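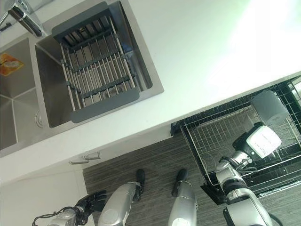

Slide 1. Good afternoon. I'm Petronella Masilela, and I've spent the winter reviewing the Trimis home package so you can decide whether to sign for one by December. The brochure says "full kitchen support." Leave the slide up while they read the price, which is 912 a month, and then talk about the rack. A dish rack standing on the floor is a rotten spot for a person with a bad back, and a fair test of reach for a machine with legs. Point out the gripper in the rack, fingers around the small white box or container, with the cup still waiting its turn. (Pause. Somebody will ask about wine glasses. Say we'll get there.)

Slide 2. What you get. The robot, the charger, two hands, and a phone number that reaches Johannes Fourie at Taditz, who is very patient. Setup took us 34 minutes, not counting the stairs. Mention the stairs.

Slide 3. The numbers. We logged 518 pickups. Cups were fine. Flat things were slower — a saucer lying face down can hold its attention for most of a song. Don't read the whole table aloud, Dineo did that in rehearsal and we lost Mpho.

Slide 4. The contract. Clause on breakages: you are covered up to 100 per item, so keep your grandmother's teapot in the cupboard. Cancellation is by letter. An actual letter, with a stamp, to a company that sells robots.

Slide 5. Wine glasses. Our verdict is plastic ones.

Slide 6. Questions. If Lwazi asks whether it does laundry, the Trimis people say next version. They said that last version too.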